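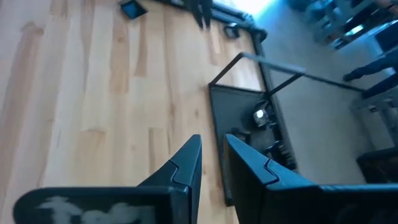
Hartmut Janssen held that a tray belonged on the floor until the table had been decided, and that deciding the table was a job for after lunch. He said this from the doorway with his coat on.

Hildegard said it was ten past four.

"Late lunch," said Hartmut, and took the coat off, which she counted as progress.

They were dividing up the office supplies of Trusdale & Sons, a firm that had employed them both for longer than either liked to admit and that would stop existing at the end of February. There were no sons. There had been a nephew, briefly, in accounts. The desks had gone to a school, the good chairs had gone somewhere in the night, and what remained was whatever lived in trays.

"I want the black one," Hildegard said.

"They're all black."

"The one with the handles."

Hartmut looked pained. He had carried the one with the handles between floors for years, full of other people's paper clips, and he felt this gave him a claim. It was a Kustness, he said. You couldn't get a Kustness anymore. Hildegard said you could get one at any flea market for the price of a sandwich, and that the sandwich would last longer.

He consulted the list. The list had been drawn up by Wiegand, the liquidators, and ran to 387 items, among them "tray, mesh, 1" and "tray, other." Item 136 was a stapler. Item 300 was the same stapler, seen from another angle by a second man with a clipboard. Hartmut had written to Wiegand on the matter and received a brochure.

"It says here the mesh tray is to be sold with contents," he said.

"What contents?"

"Two containers, square."

"Containing what?"

He turned the page over, in case the answer was on the back. The back was blank except for a ring from somebody's coffee, and he studied that for a while too.

"Air," he said. "Trusdale air. Seventy years of it."

"Then I'm taking the air as well," said Hildegard. "Put it on the table and I'll sign for it."

So the matter of the table had to be decided after all. It was a nice table, striped, light and pinkish by turns, and it had never once been used for work. Old Mr. Trusdale had kept it for visitors. In his last years he had kept it for a single visitor, a man from Sonel who sold filing systems and stayed for cake, and when the man retired the table had simply gone on waiting, the way a dog will.

Hartmut wanted the tray at the back, in the middle, where a person could walk around and consider it. Hildegard wanted it near the door. They discussed this with a thoroughness that would have astonished anybody who had sat through one of their budget meetings — those had rarely lasted as long as the biscuits.

The back won. She let him have the back because she was having the tray.
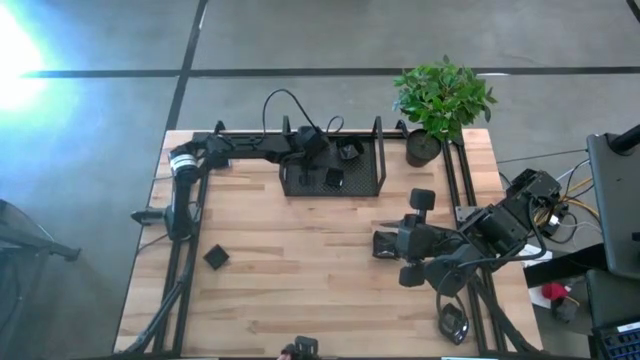

Item 388

The pen was Hildegard's, so she signed first. Then Hartmut signed as witness, and then he dated it wrong and they had to start a fresh sheet.

"You know there's no item for the table," he said.

She took the list from him and ran a finger down it. Stapler, stapler, lamp without bulb, bulb. He was right. Two men with clipboards had leaned on that table to write down everything else in the building.

"We ought to tell Wiegand," said Hildegard.

"We ought to."

"They'd send a brochure."

Hartmut considered the stairs, which were narrow, and his knees, which were known to him. Then he considered his brother-in-law's van.

"I could write it in," he said. "At the bottom. Table, visitors', one. Disposed of."

"Disposed of how?"

"Tuesdays at yours, Thursdays at mine?"

"It's a table, Hartmut. You can't hand it back and forth like a cat."

He thought she was being unreasonable about the cat, and said so, and she told him to pick up the other end.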